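Hi Lizeth,

Spring update from the Paucar walking clinic, and it's a fuller one than last time! We saw 300 people between January and March, mostly knees and hips, with a steady trickle of plantar heel pain from the warehouse folks at Meko. Your grant covered 20 evening sessions and we ran every one of them, even the night the boiler quit and Alfie taught balance drills in a parka.

Spending so far is $1561 out of the $2096 set aside for supplies. Most of that went to resistance bands, heel cups and the big floor mats (the old ones had started to shed). I'd like to keep the rest for printing the home exercise sheets in Spanish, if that's still okay with you. Yhon has the translation nearly done and just needs me to stop changing the ankle page. 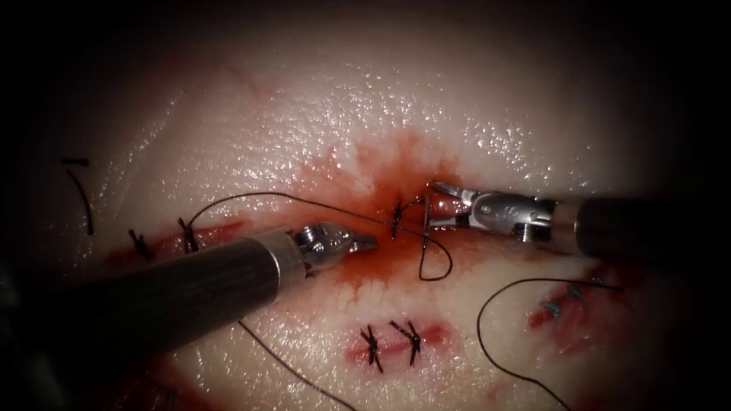
Suturing on a tissue pad with two robotic instruments.

The thing I'm least happy with is follow-up. People come twice, feel a bit better, and then we lose them. Wálter has started calling everyone who misses a second visit, usually before 6 p.m., and he's getting a lot more pickups than my emails ever did.

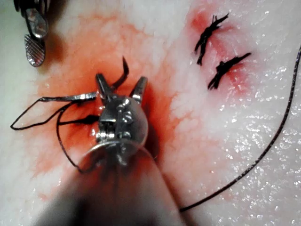 I also promised you news on the Jika sites. The church hall said yes to mornings, the library is still thinking, and I'll go bug them again after the school break. Tien-fu has offered to cover the hall sessions if we can get him a key.

For next quarter I need two things from you: a yes or no on the printing money, and the new reporting form, as the link in your last message opens a blank page for me.

Thanks so much,
Maureen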